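Psalter workshop notebook, Hatbridge room
29/06/2018

Present: me, Ngân Phí, Phúc Cù, and Đạt Trương for the second half of the afternoon. Nhàn sent her notes ahead.

Still Psalm 119, and I suspect we will be saying that for a good while yet. We had meant to get through the Lamedh stanza and start on Mem, but Ngân wanted to go back to the vocabulary sheet first and I'm glad she did, even if it ate most of our time. All 176 verses are now in the sheet, each with the Hebrew word for God's teaching marked (law, testimonies, precepts, statutes, commandments, judgments, word, and the other "word" that we keep wanting to call "promise"). The concordance file behind it has grown to 2028 rows. Phúc C. has been through it and took out the duplicates that came in with the old Vasilakis file, so please don't paste from that one again. Use the copy called Sollov.
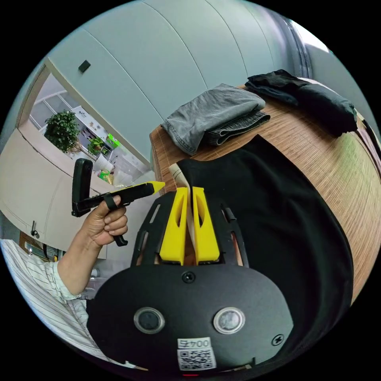 Yellow fingers closed on a thin beige strip.

The real question was whether we hold each of the eight words to a single English word all the way through. Phúc C. says yes, without exceptions. His argument is a good one and I want to get it down fairly: the psalm is built on repetition, a person praying it slowly is meant to hear the same few words come round again like beads on a string, and if we change "statutes" to "decrees" just because the line sounds nicer, we have taken away the very thing the poet worked so hard at. Ngân agrees for seven of the eight. Her trouble is with imrah. In some places "promise" sits beautifully ("this is my comfort in my trouble, that your promise gives me life"), and in others, such as hiding it in the heart so as not to sin, it sounds odd to her and she would like "saying" or plain "word." But plain "word" is already taken by davar, so there we are, back at the beginning — with cold tea.

We tried reading the Beth stanza aloud both ways. I came down on Phúc's side, a little to my own surprise. After the second reading "promise" had stopped bothering me, and I found I was hearing that verse as something treasured more than something memorized. Ngân was not persuaded, and she is usually right about these things in the end, so I've left both renderings in the draft with a slash between them.
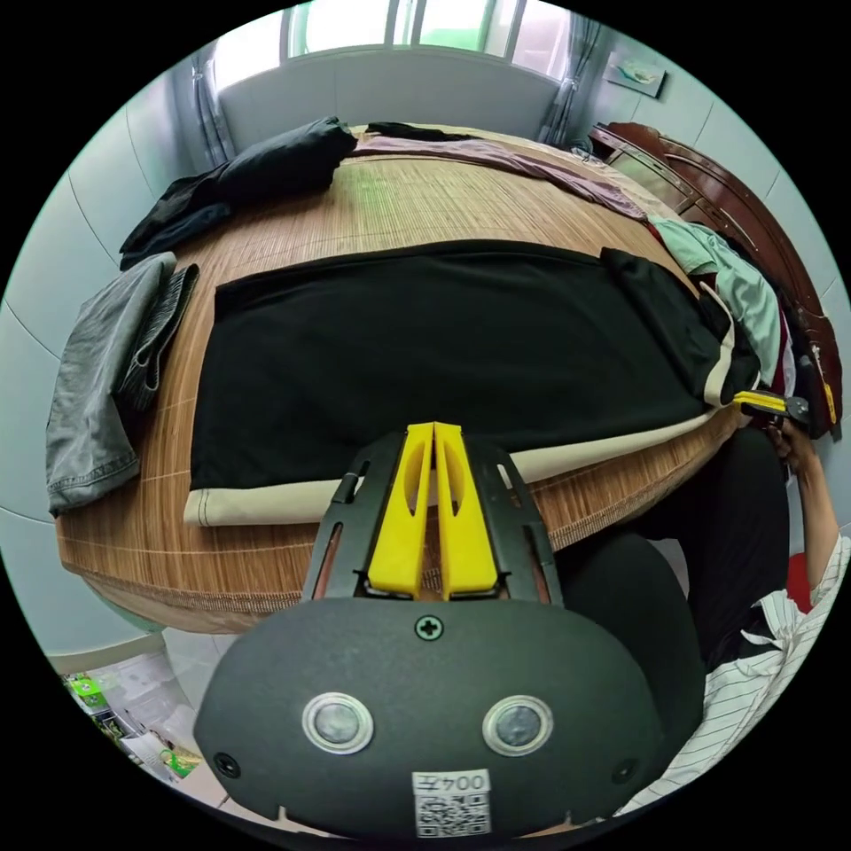

Black garment spread on the bamboo mat, cream-colored band along the near edge.

Nhàn Khúc's notes were mostly on the acrostic. She asks again whether we might try for English stanzas where every line begins with the same letter, the way all eight verses in each Hebrew stanza do. She sent a sample of Gimel done with G, and it is charming, it really is, but "Grant" opens 2 of the lines and "Gladly" has been dragged in by the ear. I wrote back that I'd love to have it in the appendix. For the main text we stay with the letter names printed over the stanzas, which is what the people at Killach said they liked when we tried out the first pages there in September.
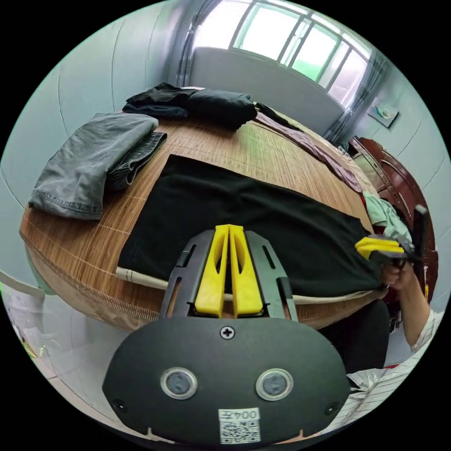 Đạt arrived while we were on this and asked something none of us had a ready reply for: why does so long and so confident a psalm finish with a lost sheep? The speaker has told us over and over how he loves the law, how he thinks on it all day, how he has more understanding than his teachers, and then the last verse is "I have gone astray like a lost sheep; seek your servant." We talked about it for a long while. Ngân went straight to Luke 15 and the shepherd who goes out looking. Phúc C. wanted us to stay inside the psalm a bit longer first, and pointed out that the verse doesn't stop at being lost, because it goes on "for I do not forget your commandments." So he has wandered off and he still remembers, both in one breath. I would like a short note on this verse at the foot of the page, with Luke mentioned but kept to a single sentence. Đạt has offered to draft it. 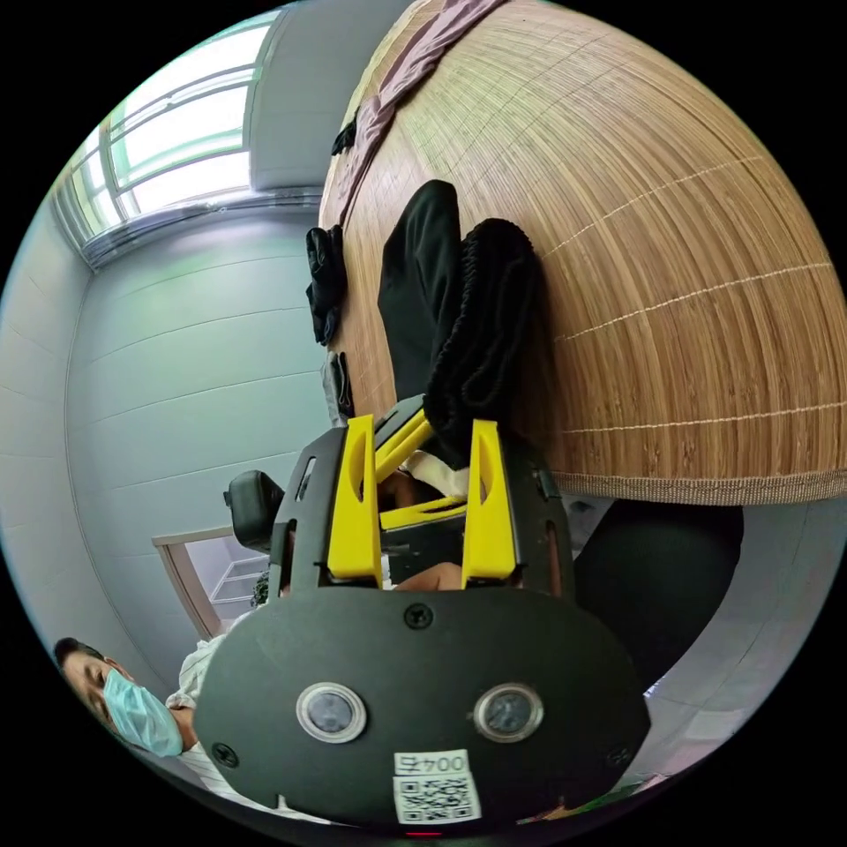
To do before next time

Ngân: list every place where imrah is awkward as "promise." Just the references, we'll argue in person.
Phúc C.: check verse 122 against the sheet. It is usually given as one of the verses with none of the eight words in it, and we have it marked as having one, which must be a slip.
Đạt: footnote on the sheep, one paragraph.
Me: clean copy of Lamedh for Phúc Ninh, who is going to read it with his group at Killach. Also ask him whether "forever, O Lord" or "Lord, forever" is easier to say together out loud, as I keep tripping on the first.
Nhàn: Gimel for the appendix, and Daleth too if she's enjoying herself.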